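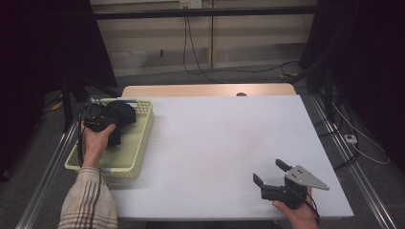 Fiction & Book Clubs

Home | Lists | Archive | Search | Log in
Prev by thread | Next by thread

Posted by Samina Swati, Saturday

Re: next read, and is Plireck too long?

Hi all,

Nusrat Memon wrote:
> I vote we put Plireck off till winter. It's 600 pages and half of us
> never finished the last big one. Could we do The Sastry Sisters first?

I'm with you on the order, Nusrat, but I have to stick up for Plireck! I got through it in 9 days on the train (and missed my stop once, during the wedding chapter). The first 13 chapters are slow, I'll give you that – all those uncles – but once the mother sells the shop and moves to the coast it's a completely different book. I cried at the letter. My favourite character is still the lodger, who hardly says a word.

The Sastry Sisters I've only just started. Lovely opening, and the older sister made me laugh out loud at the funeral, poor thing. Does anyone know if it's meant to follow on from Grollari? There's a neighbour who sounds very familiar.

My copy is the Zasten paperback with the tiny print, so if someone has a spare with bigger type I'd happily swap. The library has two but both are out until April.

Could we start at 7 instead of 7.30? I've got an early one the next morning.

Cheers,
Samina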